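Lenka put the key back under the pot at Clullelholm and went in to clear her aunt's kitchen. She had until Friday. The fridge was quick and the cupboards were not. By four she had got as far as the long table, and there she slowed down.

Her aunt had kept everything that came round fruit. She said the nets were good for wrapping glasses. Lenka had found 11 of them in one drawer, and now there was one more, bright yellow, lying on the checked cloth.
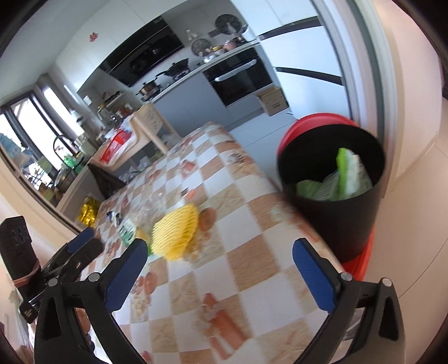

Ailbhe said over the phone that the cloth should go to whoever had eaten off it most, and that meant Lenka.

"It won't fit my table," Lenka said.

"Fold it, then."

She dropped a plastic bag in the black bin and picked up the net. It weighed nothing. She fetched a glass from the sink, pushed it inside and put it in the box marked Keep.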